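Dishwashing data project adds a second kitchen

Praltetard has opened a second test kitchen in Londa, where staff are recording dishwashing examples for a learning system called Rind. The first kitchen, in Zalora, has been in use since March and has produced 1416 recordings so far.

Operators guide a robot arm by hand controls while a small camera near the gripper records each attempt. A recording may run no longer than 63 seconds. Anything longer is split in 2 before it goes into the training set — the company says short clips are easier to label.

Bowls were picked as the starting point, with cups and flatware to follow. 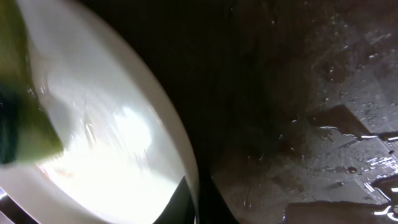
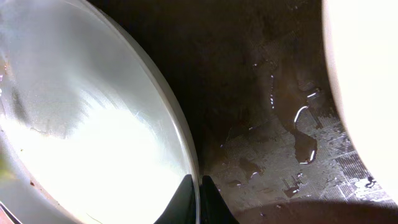

White dishes at close range, as recorded by the camera near the gripper.
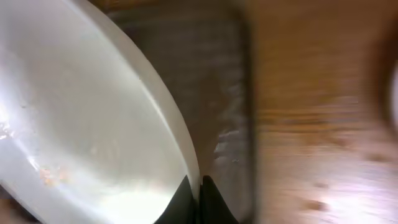 One reader, Dishpan, wrote in to ask whether failed attempts are kept or thrown out, and said a system that only ever sees clean runs won't know what to do when a plate slips. Praltetard replied that failed attempts are kept and labeled separately.

The Londa kitchen is scheduled to run through November. Each operator works 30 minutes at the controls before switching to labeling.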